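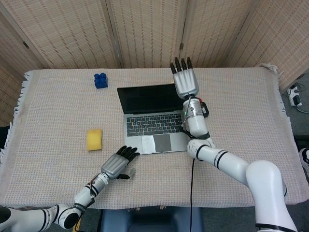 A woven cloth with a fringe along its edge. Weaving is one of the oldest crafts in the world.

How Does Thread Turn Into Cloth?

Take a good look at the shirt you have on. If it's a T-shirt, put your nose right up close (go on, nobody minds) and you'll see tiny loops, all hooked into each other. That's knitting. Now find a bed sheet or a pair of jeans and look at those. No loops! The threads go over and under each other, over and under, all the way across. That's weaving, and it's what we're going to talk about today.

Every piece of woven cloth has two sets of threads. The ones that run the long way are called the warp. They get stretched tight on a big frame called a loom before anything else can happen. The ones that go from side to side are called the weft. An easy way to remember it is that weft goes from "weft" to right – say it out loud and you'll get it.

If you weave by hand, you slide the weft over one warp thread, under the next, over the next, and so on until you reach the other side. Then you turn around and come back, but this time you go under where you went over before. After each row you push the thread down snugly against the others, often with a sort of comb.

You might be thinking that this would take forever, and with 200 warp threads it very nearly would. So weavers long ago came up with a clever helper. Part of the loom lifts every second thread at once, which opens a little tunnel, and the weft goes whoosh, straight through.

And what about fringe? When a cloth comes off the loom, the ends of the warp threads are left sticking out. You can fold them under and sew a hem, or you can knot them in little bunches and leave them dangling. Some fringes are sewn on later, too, just for looks.

Would you like to try? Cut nine small notches along the top of a piece of stiff cardboard and nine along the bottom. Wind string up and down through the notches, tape down the ends, and weave with any yarn you like. A bookmark takes about 30 minutes, or longer if you stop for a snack. Don't pull the yarn too tight at the ends of the rows or your bookmark will get a waist!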